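Rules for the Instruction of Units in Domestic Settings

A story

The operator was provided with a printed copy of the rules on arrival and signed for it. The rules had been prepared by Skoltance for the Muver program, and they were in their ninth revision. Rule 1 stated that the operator moves and the unit follows. Rule 2 stated that the operator shall not speak to the unit, as it has no use for speech and the microphones are reserved for the session log.

The task was listed as Cushions, Chair, Return. The operator was to take hold of the hand controls, lift each cushion from the floor by means of the unit, and place it on the chair. A complete demonstration was to last no longer than 70 seconds. Up to 200 demonstrations were to be accepted, after which the unit would be left to attempt the task alone.

The operator had raised three children and had returned a great many cushions to chairs. It was noted in the log that the first demonstrations were slow. The gripper closed on the air beside the cloth, or closed on the cloth and let it slide. The supervisor on the Minhas desk, who reviewed every session by remote link, marked these as Discarded and added no comment.

By afternoon the operator had found the method. The left arm took a corner and waited. The right arm came in from beneath. Between the two motions there was a pause, which served no purpose and appeared in no instruction. The operator paused in this way at home, before lifting anything that belonged to someone else.

The supervisor wrote: "Please remove the hesitation."

The operator tried. The next 9 demonstrations were Discarded, as the cushion fell in each. The pause was then restored, and the supervisor, after a delay, marked the following session as Accepted.

Shortly before six o'clock the program entered its second phase. Under Rule 14, the operator set down the controls and stepped back from the unit. The log for this phase consists of the camera record only.

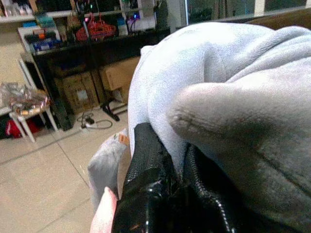
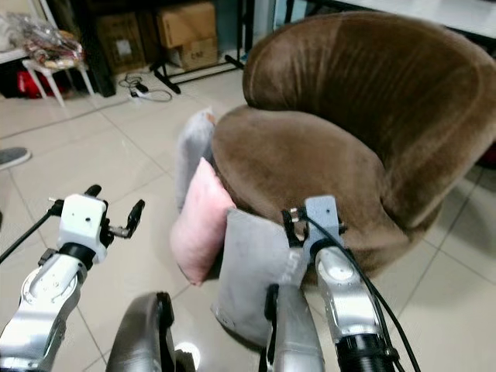
Addendum to the Log

The unit attempted the task alone 2 times. In the first attempt it released the cloth early. In the second it took a corner with the left arm, and waited.

The supervisor let the recording run past the permitted time. A query was sent to Prusix, the supplier of the arms, asking whether a fault had been reported at that joint. The reply stated that no fault was known.

The operator, who was by then in the hallway putting on a coat, was asked to initial the final page. The entry under Remarks had been left open. The operator read it over, wrote "Carries on from here by itself," and returned the pen.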